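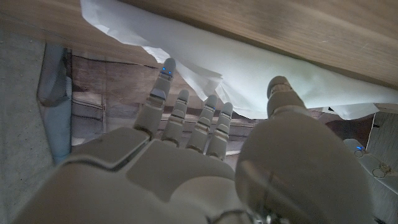
Grip calibration on our Tapia hand drifts every time we run the reach-under job, and I'm tired of being told to "just recalibrate." We have it working below a wood panel with paper hanging down from the underside. The blue lights on the index finger stay on, so the Gikex manual says the hand is fine. I doubt it. After 252 cycles the thumb closes late. Is this a tendon problem or a settings problem?

Posted by trollgate_cell, Thu 1 September

sedora_bench
Lights only tell you there's power and a bus connection. They say nothing about tension. Put the arm in hold, open the hand fully, and push each fingertip back by hand. If the thumb has more play than the others, take up the slack at the wrist end — 2 quarter turns, then test. Don't touch the software offsets until you've done that. Ours went over 396 cycles before it needed it again, but I wouldn't trust that number on your job.

mk_lineside
update the firmware, fixed mine in July

palletjack
Firmware won't tighten a slack tendon. I'd look at the cabling at the wrist before adjusting anything. Reaching up into a tight gap bends it hard, and a stiff cable will make a good thumb look slow. Run the same grip out in the open. If the lag goes away, reroute the cable and leave the tension alone.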